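Setting up your check-in plan in Garneo

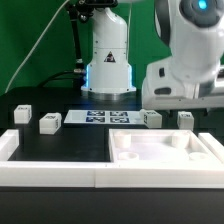

Garneo is a mood diary for people whose work brings them into contact with distressing material. This section covers the daily check-in and your support contact. Set both up on a day when you feel reasonably steady.

1. Open Settings and choose Check-ins.

2. Pick a time. The default is the end of your working day. Avoid the last hour before bed.

3. Choose your scale. The short scale has 5 points, from "flat" to "fine". You can change it later, but older entries keep the scale they were made on.

4. Under Early signs, type the things you notice first when you are getting low, such as poor sleep, snapping at people or leaving post unopened. Use your own words.

5. Add a support contact and press Send invitation. The contact has to accept before anything is shared.

6. Set the alert level. With the level at 2, your contact gets a message after two low days in a row.

Note: Diary entries can hold up to 2,000 characters. Your contact sees the alert only, never the entry.

Note: If you skip a check-in, the day is left blank. Blank days do not count as low days.

CAUTION: Garneo is not an emergency service and no one reads entries as they come in. If you might harm yourself, ring your local emergency number or a crisis line.

To pause check-ins, go to Settings, Check-ins, Pause. Alerts stop as well until you switch them back on.

Comments

Groltis: Can I have more than one contact? My sister works nights.

Siiri Ikonen: Yes, press Add another after step 5. Both get the same alert.

Jääskeläinen: Moved mine to lunchtime and I fill it in far more often now.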